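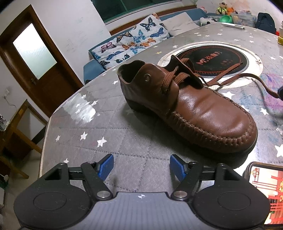

Lacing and lace inspection at Fistby moved from bare hands to hand-held grippers when the Abella cell was commissioned in January, and this checklist covers the home and satellite tables where the hand-held part of that work is done. It replaces the general bench form, which was written for people holding an awl and a shoehorn. The inspection took in one table, with a brown leather shoe with moccasin stitching as the workpiece and the gripper open in front of it. A smartphone with its screen lit was on the same table and is dealt with under Work surface. Comments are the inspector's and carry the same weight as the check marks.

**Form:** 317, hand-held gripper work, footwear
**Date:** 11 July 2020
**Key:** [x] accepted, [ ] open, [n/a] not applicable

## Tool

- [x] Finger pads present on both sides and seated.
 *Comment: Pads are blue and textured. Replace as a pair. A new pad against a worn one pulls the lace to one side, and operators then correct with the wrist.*
- [x] Fingers open and close without catching.
- [x] Pivot hardware in place and not backing out.
 *Comment: Checked by eye and by finger, tool unloaded. Do not tighten at the table. Tools with play go back to the Pundex service bench.*
- [ ] Tool weight entered on the operator's card.
 *Comment: Card not at the table. An awl never needed one, and the habit has not formed yet.*

## Work surface

- [x] Covering lies flat under the shoe.
- [ ] Covering free of glare at the working position.
 *Comment: The clear layer over the star-patterned cloth throws a bright reflection on the left. The operator reports looking away from it, which turns the neck during the pull. Move the lamp or lay a matte sheet.*
- [ ] Covering clean.
 *Comment: Blue, purple and pink stains on the right side. Keep light leather off this area until transfer has been ruled out with a white cloth.*
- [ ] Personal devices off the table.
 *Comment: Phone to be moved to a shelf before work starts. At the old benches phones stayed in lockers; there are no lockers at a home table and the rule has to be stated again.*
- [ ] Remotes and other handheld controls moved clear of the lace path.
 *Comment: One white device of this type behind the shoe. Loose lace ends can be dragged over it.*

## Heat sources

- [ ] Cooktop disconnected at the outlet before work.
 *Comment: The table has a round induction cooktop set into it, and lace strands cross the glass during the pull. Its supply was not traced during this inspection. Item stays open until the operator has shown the inspector the disconnected plug.*
- [ ] Cover plate fitted over the glass.
 *Comment: None fitted. Plates are stocked by Brandico, and the request must give the diameter of the ring.*
- [n/a] Hot-melt tools on the same table.

## Lace handling

- [x] Lace gripped on the strand. Tips are not to be gripped.
- [x] Fingers fully closed before the arm moves.
- [x] Pull is diagonal and away from the eyelets.
- [ ] Shoe supported against sliding.
 *Comment: No stop or clamp in use. With bare hands the second hand steadied the shoe as a matter of course. With the tool, that hand tends to be left on the operator's knee. Issue a heel stop.*
- [ ] Free lace kept out of the tool linkage.
 *Comment: A short loop hanging below the fingers is acceptable if it can be seen. Anything long enough to reach the joints must be laid out to one side first.*

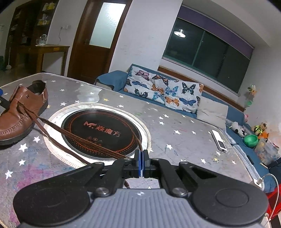

*Lace held in closed fingers, strands crossing the cooktop.*

The position above is accepted for grip only. It is not accepted for surface, for the reasons given under Heat sources.

## Operator

- [ ] Seat height set so that the forearm is level when the fingers close.
 *Comment: Seat not adjustable. The stool at the table is red plastic and fixed. Sofa seating is not approved for gripper work – the hips sit too low.*
- [x] Breaks of 5 minutes taken between batches.
 *Comment: Operator's statement, not observed.*
- [ ] Operator has changed hands at least once per batch.
 *Comment: Most operators do not. The tool can be used in either hand, but speed drops and the batch sheet does not allow for it. Sheet to be amended. This should not be left to the operator to argue.*
- [x] Operator can describe the difference between a slipped lace and a jammed finger.
- [ ] Thumb and wrist discomfort recorded.
 *Comment: Blank column. Complaints under manual lacing were mostly fingertip soreness and were seldom written down. Complaints with the tool are at the base of the thumb. A blank column is not to be read as no complaint; ask.*

## Surroundings

- [ ] Cables near the table secured.
 *Comment: A thin cable hangs in a loop by the stool. Clip it to the wall or route it behind the sofa.*
- [x] Door can be opened fully from the work side.
- [ ] Toys and soft items kept off the working side of the table.
 *Comment: Currently on and beside the sofa end. Accepted there. Small parts such as spare eyelets must be in a closed box whenever children live at the address.*

## Changes to the job since the last form

The following go to the shift office with this sheet.

- Lacing is now graded on grip and path as well as on the finished shoe. Two experienced lacers have asked for the old grade to be shown next to the new one. Recommended.
- Rework has moved from the end of the line to the table. The time is not yet credited. Until it is, operators will pass doubtful shoes along.
- The Abella cell takes the plain oxfords. Soft moccasin uppers and braided laces stay with people, so the remaining hand work is harder on average than it was. Piece rates still use the old mix.
- Operators want to know whether home tables will continue after the second cell arrives. The inspector has no information and has told them so.

## Result

Conditional. Work may continue with the shoe moved off the glass and the phone removed. Heat source items to be closed within 4 working days, all others at the next visit. Next visit in 4 weeks; bring the heel stop, a matte sheet and a blank weight card.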